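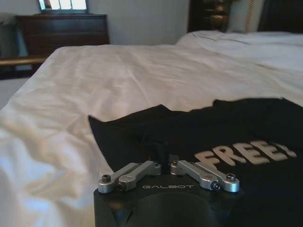 Home Guides Planning Parts Forum About

How to Budget for a Garment-Handling Arm in Furnished Rooms

Posted Wednesday, December 13, 2023 by Umut Işık
Filed under Planning
18 shares 3 comments

The price of the arm is the line everyone asks for first and the one that moves least. This guide covers the rest of the sheet: the end effector, spares, floor access, test stock, operator hours and service. It assumes a mobile manipulator with a parallel or linkage gripper, working on clothing and bedding in bedrooms, hotel rooms or care rooms. Fixed folding lines in commercial laundries are a different purchase and are not covered.

Have a spreadsheet open. Each step below produces one or more lines in it.

Step 1. Write the task as a list of motions

"Fold laundry" cannot be quoted. "Pick one t-shirt from a made bed, lay it flat, fold it, place it on a stack" can. Write down every motion, including the ones between the interesting ones: approach, regrasp, release, back off. Note the surface under the garment for each. A shirt on a bare sheet over a soft mattress behaves differently from the same shirt on a table. The mattress gives when the fingers press down, and a pinch can pick up the sheet along with the shirt.

Then mark each motion as one-handed or two-handed. If more than a few need two hands, price a dual-arm unit now. Adding a second arm to a single-arm base later means new mounting, new power and usually new software licensing.

Step 2. Survey the rooms

Take a tape measure. Record, for every room type:

- clear width between the bed and the nearest furniture
- height of the finished bed surface from the floor
- floor covering, including pile height for carpet
- footboards, benches and rails the arm has to reach over
- mirrors and windows, with the direction they face
- door width and any threshold

Footboards deserve their own column. An arm with enough reach on paper may lose a good part of it going up and over a rail. Draw the side view to scale and put the elbow in it.

Mirrors cost money indirectly. A bright window reflected in a mirror can upset exposure and depth readings, and the usual fix is a curtain, a cover or a day of tuning. Put a small allowance against each room that has one in the working view. Dim rooms need the same treatment in reverse: budget for a lamp.

Step 3. Specify the gripper separately

Ask for the gripper as its own line even if it ships with the arm. You will replace it on a different schedule. For cloth, ask the supplier for the following in writing:

- minimum and maximum opening
- closing force, and whether it is adjustable in software
- fingertip material and the price of a replacement set
- whether fingertips can be changed without removing the linkage
- fastener type and size at the pivots
- width of the housing with fingers fully open

The last item gets skipped. A wide housing blocks the wrist camera and shadows the garment in the seconds before contact, when the view is needed most. Request sample footage from the wrist position with the fingers over dark cloth on a white sheet. That contrast is easy to segment but hard to expose. Folds inside the dark area tend to disappear, and a fold you can't see is a fold you can't grasp.

Exposed linkages also need a look from the side of the cloth. Gaps between moving links can catch drawstrings, straps and loose threads. If the supplier offers a sleeve or guard, price it. If not, add an hour a week of inspection to the operator line.

Step 4. Price spares before you sign

Our own sheet for a single station came to 3,952 dollars in spares and consumables for the first year, not counting labor. The lines were fingertips, pivot screws, one spare finger linkage, wrist cables and a replacement camera cover. Fingertips were the largest of them. Your figure will differ, but if a supplier's proposal shows nothing in this row, ask why.

We keep 2 complete gripper assemblies per arm, one mounted and one on the shelf. The shelf unit is tested every June and swapped in for a day.

Three suppliers quoted on our last round: Lustano, Prastska and Tokgöz. The quotes could not be compared as received. Lustano bundled spares into the service plan, Prastska listed every screw, and Tokgöz gave a percentage of the purchase price. We sent all of them the same blank table and asked for it back filled in. Do this at the start and save the two weeks.

Step 5. Buy test stock

You need garments and bedding that belong to the project and stay with it. Borrowed stock goes back, gets washed in different detergent, and stops being repeatable. A usable starting set:

- plain t-shirts, light and dark
- printed t-shirts with large lettering
- long sleeves, one knit and one woven
- white sheets, fitted and flat
- pillowcases, including some with trim

Large prints are worth including on purpose. Thick ink stiffens the cloth locally and changes how it folds, and block letters give a tracker strong features that plain shirts do not. A system tuned only on printed shirts can look better than it is. Keep the two groups in separate bins and report results separately.

Laundering test stock is a running cost. So is replacing it.

Step 6. Cost the people

Under operator hours, enter setup, resets and supervision on separate rows. Resets are the row that grows. After each attempt a person returns the garment to its start state, and on a bed that includes smoothing the sheet – or leaving it wrinkled, if wrinkles are part of the test. Time ten resets with a watch before you fill in the cell.

Add training for at least one more person than you plan to roster. Purificación Quintana, who reviewed this guide, adds that the second operator should run the station alone for a full shift before the first one takes leave.

Step 7. Set the term and the service plan

We write off arms over three years and grippers over 18 months. Use whatever your accounting rules allow, but do not put both on the same schedule.

Read the service plan for these points:

- response time, stated in hours and not in "business priority"
- who pays freight in each direction
- loaner terms
- software updates after the plan ends
- whether changing fingertips yourself affects the warranty

If you log attempts and failures, add the logging tool as its own subscription line. We use Clirby for this. Storage for wrist video goes under it and should be priced at full recording rate; sampled video is cheaper, and it will be missing the grasp you want to look at.

Step 8. Add contingency by row

A flat contingency on the total hides where the risk is. Put a high figure on the gripper, the resets and the room changes. Put a low one on the arm and the freight. Total the two groups separately and show both to whoever approves the purchase.

Keep the survey drawings from Step 2 attached to the order. When a delivered unit cannot clear a footboard, that drawing decides who pays for the visit.

18 shares 3 comments Print

Related guides
Measuring Reach Over Rails and Footboards
Fingertip Materials for Knit and Woven Cloth
A Blank Quote Table for Arm Suppliers
Storage Planning for Wrist Video
Writing a Reset Procedure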